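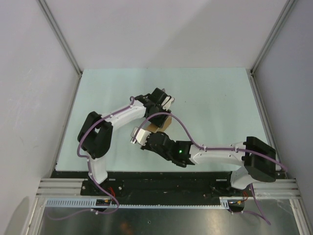
Gevow Block

A plain, light brown block for stacking, sorting and handling practice, close to the size of a small brick. We love how much you can do with it! Stand it up, lay it flat, turn it to any angle you like – the simple rectangular shape makes it easy to see which way it's facing. The natural colour shows up nicely on a light mint-blue tabletop, too.

Mawuli Quaye at Vetuvstead picked the Gevow as his favourite of our plain blocks, and it's been on our own bench since October.

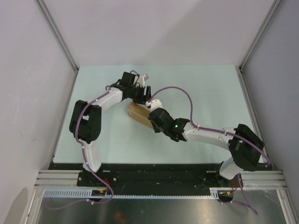

Ordering

Sold singly or in sets of 7. Item no. 279. Wipe with a dry cloth and store away from the heater.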